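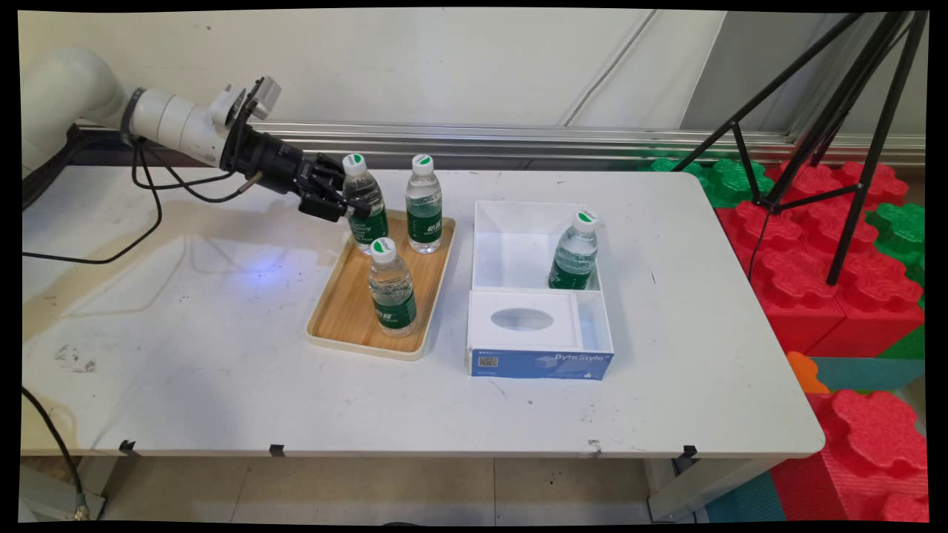 4.2 Bottle transfer: setup and results

The bottle task was meant to be the easy one. We included it as a sanity check before the deformable items of Section 4.3, on the theory that a rigid object with a known shape, a flat bottom and a cap on top would give the policy very little to complain about. It ended up taking the largest share of our annotation budget and most of December.

Each episode uses water bottles of one type, a wooden tray with a raised rim, and an open white box with compartments. The policy has to grasp a bottle, move it between box and tray, and release it so that it stands on its own. An episode counts as a success only if the moved bottle is still upright five seconds after release and no other bottle has been knocked over. The second condition was added by Thảo La after she reviewed our first batch of "successes," several of which were successes in the sense that bowling is.

We collected 730 teleoperated demonstrations, all by two operators, and held out 200 starting layouts for evaluation. Tray angle, box position and the placement of the bottles were varied by hand. We make no claim that this is random. Bảo Mạc, who set most of the layouts, has a clear fondness for turning the tray diagonally, and the training set shares it.

Two views are recorded for every episode. The fixed view covers the arm, the tray and the box. The wrist view looks out over the gripper at whatever it is holding, along with a generous helping of our lab.

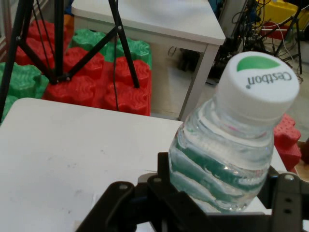 Figure 6. Views used in the bottle task. First: fixed view, with a bottle held over a corner of the tray. Second: wrist view of a held bottle, tilted toward the camera.

The two views fail in different ways, which was our main reason for keeping both. From the fixed view, it is easy to tell which compartment a bottle is in and hard to tell how far it leans toward or away from the camera. The wrist view shows the held bottle up close, but a clear bottle full of water is mostly a device for displaying other things. Highlights move along the ribs as the wrist turns, and the background shows through the plastic. Early versions of our pose estimator tracked the cap with great confidence and treated everything below it as a rumor.

Our method, Gernel, takes this hint and leans into it. Instead of estimating a full bottle pose at each step, it estimates the cap center and a tilt direction, then carries a running belief about tilt across the last several frames. At release, the belief is used to pick a small corrective wrist rotation. Nothing else about the base policy is changed. We compare against the base policy alone and against Nedov, which predicts a full pose per frame and which we tuned for longer than we tuned our own method, mostly out of guilt.

On the 200 held-out layouts, Gernel had the highest success rate of the three, with Nedov second and the base policy third. The order is the same for both directions of transfer, but the gap is not. Moving bottles from tray to box, all three methods are close, and the compartment walls deserve a good part of the credit: a bottle set down at a bad angle can lean on something. Moving from box to tray, the bottle gets no such support, and this is where the tilt correction earns its keep.

The rim was the most common cause of failure for every method. If the bottle's base comes down on it, the bottle tips, and no amount of belief about tilt will help, the problem being one of position. Junpei Sugawara labeled 3,549 release frames by hand so that we could separate rim contacts from plain bad angles, and of these he marked 235 as impossible to judge from either view. We left those out of the breakdown in Table 3. He has asked that we describe the labeling tool as "adequate."

We also tried dropping one camera at a time. Without the wrist view, Gernel falls back to nearly the level of the base policy, as expected, given that its tilt estimate then comes from a distance. Without the fixed view it still grasps well but becomes vague about where the tray ends. In one memorable run it placed a bottle perfectly upright on the bare table, a full hand's width from the tray, and backed away with what Natalia Hinojosa's run notes call "dignity." We scored it as a failure.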